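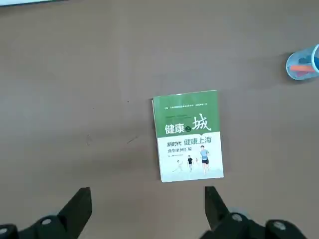
**Can a cover tell you what a book is about if you can't read it?**

Project report, Year 2 Visual Communication, Lernmont College
Supervisor: Maureen Wainwright
Handed in 21 July 2023

### What I wanted to find out

Started in February with a much bigger plan (all public health printing, every language, posters too). Maureen said pick something you can finish. So: book covers. Health and city life. Do people who don't read the language still get the subject from colour, lettering and pictures?

The main book is 健康之城. My translation, checked by a classmate who reads Chinese: "City of Health". Subtitle 新时代 健康上海, "New Era, Healthy Shanghai". The smaller line under that, 典型案例汇编, is something like "a collection of typical cases". So it's a case book, not a keep fit book. Important later.

It came from the swap shelf at the Hulme reading room. Thin paperback, soft cover. I had it for the whole project and used it for the interviews. I have not read the inside properly, this report is only about the cover.

### The cover, design notes

Colour first. Solid medium green at the top, white below, then a soft light grey-green strip along the bottom. Green for health is hardly a surprise, half the pharmacies I know do it. The white does a lot of work though. Gives the bottom half air.

Title sits across the join of the green and the white. 健康 (health) is bold and white. 城 (city) is much, much larger, brush style, and reaches up higher than the rest. The middle character 之 isn't written out, a small round emblem takes its place. I missed this completely at first and thought it was decoration. My classmate spotted it straight away, she said your eye just fills it in.

Two kinds of lettering in one title, then. Tidy bold for "health", brush for "city". I read that as modern + traditional but that is my reading, I couldn't find anything from the designer.

The subtitle goes dark on white and its second half, 健康上海, is bigger and a bit greener. So if you only catch one bit of the subtitle you catch "Healthy Shanghai".

Runners: lower right, drawn lightly. The nearest one has a light blue T-shirt and black shorts and is coming towards you. The others get smaller going back towards the middle. One pale figure with arms out is so faint that several people I interviewed never noticed it untill I pointed.

Weak points. The line of white text along the top is tiny. There's faint English-looking text under it and I gave up trying to quote it. For a cover that is so bold in the middle the small text feels like an afterthought.

### Method

Asked 51 people. Done at the Hulme reading room and the Tuvstead drop-in. None of them read Chinese, that was the rule. Each person got the book for 30 seconds, face up on the table, no opening it. Then 2 questions:

- What do you think this book is about?
- What made you say that?

Wrote down what they said word for word where I could. My writing is bad when I rush so a few answers are in my own words, marked in the appendix.

Did a trial run with 6 people from my own course first. Threw those answers out, designers look at covers in a funny way and they all wanted to talk about the spacing.

### What people said

Most common answer by a long way was running, or sport, or getting fit. Nearly always because of the runner in the blue top. People go to the person first, even though the figure's pale and down in the corner and the title is massive.

Health came next. Reason given was usually the green. One woman at Tuvstead said it looked like "something you'd get handed at the surgery", which I thought was spot on.

Hardly anyone said city. This is the intresting part. The biggest single thing on the cover is the word for city and if you can't read it, it's just a handsome shape. People liked it! They called it "the big one" and "the painted one". But it told them nothing about the subject. No-one guessed that it was a collection of cases either, but I don't see how they could have.

A man at Hulme thought it was a programme for a race. Fair enough.

### Comparing with my own cover

Second part of the brief was to make a cover using what we learned. I did a dummy for a made-up walking guide called Maka. Kept the colour split and the title across the join. Moved the figures up and made them darker, and put rooftops behind them so the city bit doesn't depend on reading.

First version was too busy. The rooftops fought with the title. Second one better, I took the detail out and left just the outline. Maureen thinks the title is still too small, and having looked again next to 城 I agree. I was scared of going big.

Did not have time to test the Maka cover on people. This is the main hole in the project.

### Problems

- Only one real book. Wanted a few more on the same subject and couldn't get them in time.
- Drop-in is noisy, people heard each other's answers. After someone says "running" loudly you get a lot of running.
- Lighting different in the two places, so the pale parts of the cover may have been harder to see at one of them. Should have written down which.
- I asked "what is this book about", which pushes people to give one answer. Better: "what might be inside?"

### If I carried on

Test with people who do read Chinese, same questions, same time limit. I'd want to know if they still go for the runner or if 城 wins. My guess is 城. Also want to try the cover with the figures masked out, and then with the green swapped for another colour.

Appendix A is the answers, appendix B is the Maka roughs (sorry about the scans, page 2 is upside down).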